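Section 4: Setting up the worktop cell at Farencombe

This is the part of the guide I get asked about most, so I've written it the way I'd say it if I were standing next to you. It covers getting the Pristari cell from parked to ready for its first tray job. If you haven't bolted the base down yet, go back to Section 3 - I'll wait.

4.1 Before you switch on

1. Put the cutting board flat in the middle of the worktop. Everything else gets measured from it.

2. Set out the rest of the kitchen things in their usual places. Toaster and steel on the left, jars and pots along the tiles at the back, toy fruit on its blue-green plate over on the right. I'm fussy about this and you should be too, as the saved positions only make sense if the worktop matches them.

3. Power up and let the arm come to its parked pose. Check that the ring on the wrist glows blue before you go any further.

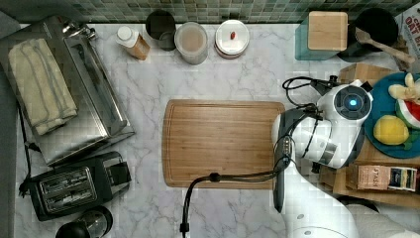
4. Follow the black cables with your eye from the gripper downwards. They can lie over the board while the arm is parked, but they mustn't be hooked round anything.

Caution: keep one hand on the stop button for the first move of the day. I still do, after 1,869 logged runs.

4.2 Checking the park position

Open the Minon panel on the laptop and press Park twice, leaving a good pause in between. The wrist should end up in the same spot both times, with the gripper pointing down towards the board. If it's drifted, run the homing routine and try again.

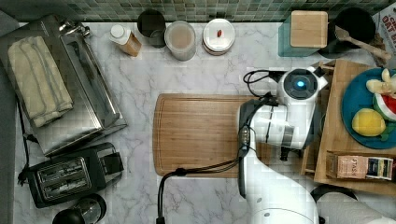
I allow 2 mm of drift and no more. Vangelis Vrettos, who wrote the original version of this section, used to allow rather more than that, and we spent most of one July chasing missed grasps. Write the figure on the log sheet even when it's fine - you'll want it later when something isn't.

4.3 Lining up with the tray handle

The tray with the dark bar handle is the fiddly one. The bar stands off the wood on flared posts, and the fingertips need to come down past it without knocking a post on the way.

1. Drop the arm speed to 18 per cent.

2. Switch to the wrist camera view and jog the gripper over until the bar runs up the middle of the picture.

3. Stop as soon as the fingertips look level with the upper part of the bar. Use the small jog steps from then on (the big ones are far too keen).

4. Look for the thick collar where the post joins the bar. You want to grip the plain tube and stay well clear of that collar.

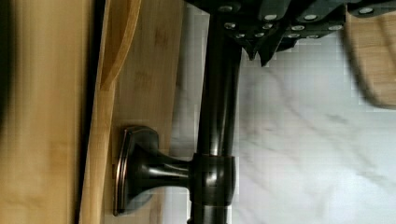 5. Save the position as HANDLE A. If you get a warning about overwriting, say yes, unless you're sharing the cell with the Haddad project, in which case ask them first!

4.4 Checking the approach from higher up

Now raise the wrist until you can see the bar, the inside of the tray and a decent stretch of the board in one view. Look at how the bar lies against the end wall of the tray. The two should run more or less side by side, and both fingertips should be hanging free over the board.

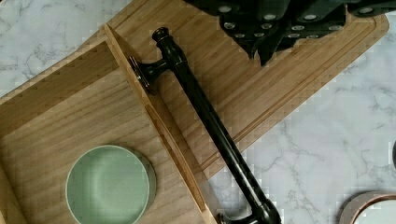 Turn the wrist in single degrees until you're happy with the angle, then save this one as HANDLE B. The arm always goes to B before it goes to A, and if you skip B it'll take the short way round, straight across whatever's there.

Note: a bowl in the tray is fine for this check. Leave it where it is, but don't let anything stick up near the end wall.

If the gripper stalls on the way down, the panel shows code 58. Clear it, raise the arm by hand control and start 4.3 again from step 1.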